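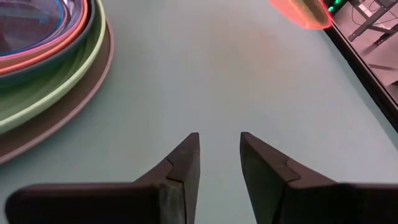

Tableware Glaze Technician (Fixed Term)

Plamero, Materials and Finishing Department
Reports to: Setsuko Maruyama, Finishing Manager
Term: 24 months
Hours: full time, day shift, start 7:30 a.m.
Openings: 3

Position summary

Plamero produces glazed stoneware for restaurants, hospitals and school kitchens. The Finishing Department is hiring glaze technicians to support the changeover of the Stuvemlow line from solvent-thinned to water-based colorants. The technician prepares glaze batches, runs test tiles, records firing results and reports defects to the kiln supervisor. The position is based at the Konstantinidis Road plant and can't be performed remotely.

Duties

Weigh and mix glaze batches according to the written formula. Check specific gravity and viscosity before release, and adjust water content within the limits on the batch card.

Apply glaze to test tiles and production samples by dipping and spraying. Measure wet film thickness at the rim, wall and foot of each sample.

Load and unload the test kiln. Log cone readings, ramp rates and hold times for every firing.

Inspect fired ware for crawling, pinholes, crazing and color shift. Color is read against the retained standard under the D65 lamp. Readings outside tolerance are repeated by a second technician before the batch is rejected.

Prepare samples for cutlery marking, thermal shock and leach testing. Leach tests are sent to the outside laboratory; the technician fills in the chain-of-custody form and files the results.

Clean mixing vessels, screens and spray equipment at the end of each run. Glaze residue goes to the settling tank and must not enter the floor drain.

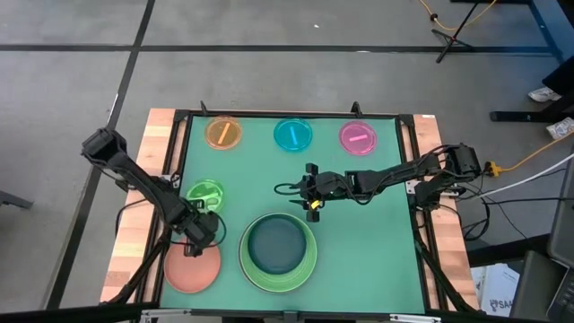 Batch records are kept in Fluvitz, the plant's records system. Training in Fluvitz is given during the first 3 weeks. Entries are made at the time of measurement, and corrections require initials and a stated cause.

Required qualifications

High school diploma or equivalent, with coursework in chemistry, ceramics or a related subject.
At least 6 months of paid work in a laboratory, pottery, tile plant or coatings shop.
Ability to use a balance, a hydrometer and a flow cup.
Normal color vision, confirmed by a screening test before hire.
Ability to lift 15 kilograms and to stand for most of the shift.
Respirator fit test clearance. The plant pays for the test.

Preferred qualifications

Associate degree in ceramic technology or materials science.
Experience with electric kilns and programmable controllers.
Working knowledge of spreadsheet formulas, including unit conversion.

Pay and benefits

Hourly rate set by experience, reviewed after the first 6 months. Overtime is paid at time and a half. Medical and dental coverage begins on the first day of the second month. Safety shoes and work clothing are supplied and laundered by the plant.

How to apply

Send a résumé and the names of two work references to the Personnel Office, Plamero, marked "Glaze Technician." Applicants selected for interview will complete a practical exercise in weighing and dilution. Bring closed-toe shoes. Applications are accepted through the end of November, and positions start in January.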